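Trodlow Village Orchard Group
Minutes of the May meeting, held in the back room of the Coltitach Arms, 7.30pm

Present: Trilok Bansal (chair), Vojtěch Šindelář (minutes), and a very good turnout of members, including several new faces from the Clokent Lane end of the village. Welcome, all of you!

Apologies: received from the Kubíček family, who are away until the end of the month.

1. Minutes of the last meeting
Agreed, with one correction. The tree by the north gate is a Bramley and was wrongly put down as a Blenheim Orange. Vojtěch apologised to the tree.

2. Blossom report
What a spring it has been. Trilok walked the rows early in the month and reported the best blossom he has seen since we took on the lease. The pears went over quickly in the wind but the apples held on beautifully, and the old Worcester we nearly felled two winters ago was covered from top to bottom (there was a small cheer at this). One late frost caught the plums in the dip. We will know more after the June drop.

Members asked whether the young trees should be allowed to fruit this year. Agreed that anything planted last winter has its fruitlets taken off, hard as that is to do. Trees in their third year may keep a few.

3. Money
The balance stands at £1025 after paying for stakes, ties and the new hose. The mower service is still to come out of that. Trilok has put in for a grant of £2000 from the parish towards the pond and the hedge on the road side, and expects an answer over the summer. If it comes through we can plant the full length of hedge in one go, which would be marvellous. If it doesn't, we start at the gate and do what we can with whips from the nursery.

4. Apple Day
Much lively talk on this one. Everybody wants to do it again and everybody wants it bigger. The following were agreed:

Pressing to run all afternoon this time, with people bringing their own apples and clean bottles. Last year's queue went right back to the stile, so we will try to borrow a second press from the Clokent growers.

The tasting table to come out of the tent and go under the walnut, where there is room to get round both sides. Labels to be written large. Several people went home last year raving about an apple and had no idea which one it was.

The longest peel contest to stay exactly as it is. Vojtěch would like it recorded that he is in training.

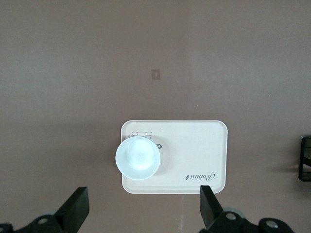

Music was discussed at some length. The school recorder group has offered to play and we said yes on the spot. A ceilidh band was also suggested, and Trilok will find out what they charge before we get carried away.

Cakes: offers already coming in, thank you. Please tell Vojtěch what you plan to bring, so we don't end up with 8 apple crumbles and no bread for the cheese. A savoury bake or two would be very welcome.

5. Bees
The hives have come through winter strongly and one colony has already been split. Members are asked to keep to the mown path on that side and to leave the long grass standing until July. The cowslips there are spreading wonderfully and it would be a shame to lose them to the strimmer.

6. Grafting morning
A great success. Most of the grafts on the bench have leafed up and are being looked after in members' gardens. If yours has failed, don't be downhearted, there are spare rootstocks and we can try budding in August. Trilok will show anyone who wants to learn, and he says it is easier on the fingers than whip and tongue.

7. Any other business
The gate latch is sticking again. Vojtěch to bring a file and some oil.

A member asked if dogs are allowed during lambing in the next field. Yes, on a lead.

The long ladder has not come back to the shed. If it is in your garage, please return it, no questions asked.

Next meeting: same room, 7.30pm, in June. We will meet at the orchard gate at 6.30pm first for a walk round if the evening is fine. Bring boots.

The meeting closed at 9.10pm.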